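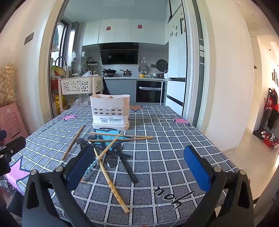
Ayanda Buthelezi
Oct 3, 2018

A few of you asked what I've been up to since March, and the short answer is putting chopsticks and spoons into a pot, taking them out again, and putting them back in. The long answer is going to be a thread, so do get yourself a cup of tea.

The job is to show a robot how to clear a heap of mixed cutlery off a table and stand it in a holder. We don't write out the movements. A person does the whole thing with a gripper in the hand, the gripper keeps a record of where it went and when it opened and closed, and the learning is done from a great pile of those recordings.

I'm one of the hands! I came to this from years of teaching pottery evening classes, and I think Ginette Sandhu took me on mainly because I told her I didn't mind doing the same thing over and over.

I did mind a bit, in the first week. You pick up the gripper thinking it'll be like using salad tongs, and in a way it is, except that your wrist suddenly feels a foot too far back and your fingers have stopped telling you anything. You squeeze and you have to look to see if you've got hold of it.

Which is rather the point, as Ginette explained to me very kindly after I'd been grumbling. If I can only do it by feeling for it with my fingertips, the robot hasn't a hope. I have to do the task with what the robot will have, and that means the pads and whatever can be seen from the gripper.

So, chopsticks. A chopstick lying flat on a cloth is a horrible thing to pick up. It's thin, it rolls, and if you come down on it at a slant it shoots off sideways and you spend the next while chasing it. I found it best to come down straight over it with the fingers open wide, get right down to the cloth, and only then close. Slowly. Slower than that.

And you want to take it nearer one end, the end that's going to be up in the air when it's in the holder. If you grab it in the middle you get it all the way over there and find your own gripper is in the way of the opening. I did that more times than I'd like to admit, and each time had to decide whether to put it down and take it again or start the whole recording afresh.

(The answer is put it down and take it again, by the way. We keep those. More on that in a minute.)

A heap is worse than a single one, of course. They lie across each other and if you pull from underneath, everything on top comes for a ride. My habit is to start with whatever's lying on top and touching least, even if it isn't the nearest. Thitima Sangkhawat starts from the outside and works in. We had a long and quite friendly argument about it over lunch and then looked at both sets of recordings, and there wasn't much in it.

What did matter was that each of us stuck to our own way. The recordings where I dithered, hovering over one stick and then wandering off to another, were the ones that gave trouble later on. The robot learned to hover! It would hang there over the table looking for all the world like somebody choosing a chocolate. 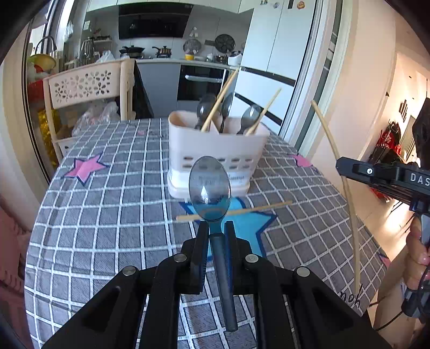
Spoons I am fonder of. There's a nice bit of handle to hold and they stay where you put them. The trick is turning them. You pick a spoon up lying flat and it needs to finish standing with the bowl at the top, so there's a swing of the wrist somewhere along the way, and I try to do it high up and early so that I'm not still fiddling about when I reach the holder.

Some jobs want a gripper in each hand, and that's a different skill altogether. It's patting your head and rubbing your tummy for the first couple of days. I got on much better once I stopped trying to move both at once. One waits, one works. When the waiting one has nothing to do I hold it properly still, off to the side, and don't let it drift about as my arm gets tired.

Arms do get tired! We stop for a proper break after 60 minutes, no matter how well it's going, and I've learnt not to argue. My last few before a break are always the sloppy ones.

Someone asked why we don't drive the real arm by remote control and record that. We do, for some things. Brittany Arsenault is marvellous at it. She has the patience of a heron. But it's slow, and you're tied to the room the arm is bolted down in, and with the hand-held ones we can work wherever there's a table and a bit of light.

That turns out to be worth a lot, and it's the part I find most interesting. Real homes have bags and stools and coats and a window on one side with the light changing all day. If every recording came from the same tidy bench, I'm told the robot would be lost the moment you wheeled it into anybody's kitchen.

The cloth matters as well. I used to pick the plainest one I could find, thinking I was being helpful, and Thitima very gently took it off me. Now we use patterned ones on purpose, checks and stars and lettering and all sorts, so it has to learn what's a chopstick and what's only a line in the print.
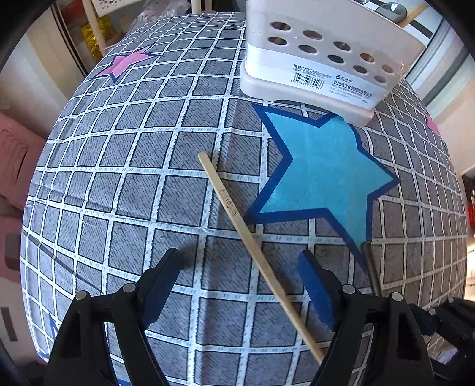
The very last stick gets rushed, I've noticed, by everybody who does this. You can feel the finish coming and your hand speeds up. I make myself breathe out before I close on it. It sounds daft but my last ones used to be my worst ones and now you couldn't tell them from the rest.

Back to mistakes, as promised. If I drop something, I leave the recording running, go after it, pick it up and carry on. A robot that has only ever seen perfect tries doesn't know what to do with a dropped spoon. What we throw away are the muddled ones, where even I couldn't tell you what I was trying to do.

Next up is forks, which I'm told tangle. Will report back. Thank you for reading all this, and to whoever asked, yes, I do still make pots.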